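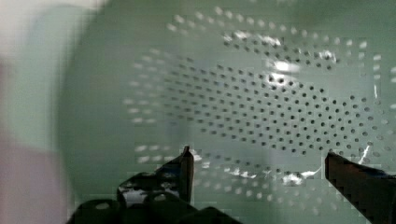

Mint-green colander, interior surface.

Home | Kitchen | Reviews | Storage | Contact

Last updated: April

Product Review: Farwood Colander

The Farwood colander was assessed by Latifa Bouazza and Lộc Tăng for the Donus household equipment register. It is a light plastic vessel in pale mint green, intended for rinsing vegetables and draining pasta. The reviewers used it daily for two weeks.

Perforation and drainage

The holes are small and closely set, and follow the curve of the bowl. Drainage was satisfactory: 500 grams of cooked macaroni cleared quickly, and rice was retained with minimal loss. Starch did collect along the smooth areas between the bands of holes, and a second rinse is advised. 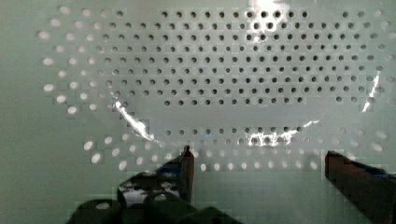

Staggered rows of round holes, with a smooth strip between.

The glossy finish wiped clean easily. Beetroot left a faint colour in the perforations – a soft brush removed most of it.

Use with other kitchenware 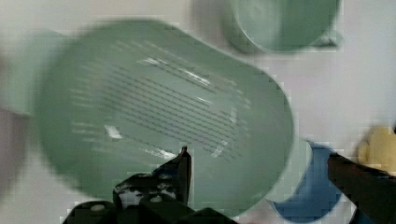

Rating and recommendation

The colander is recommended for general household use. Buyers who drain large quantities should consider a metal model with a stable base. Enquiries may be directed to Abdelilah Chraibi, Donus Reviews.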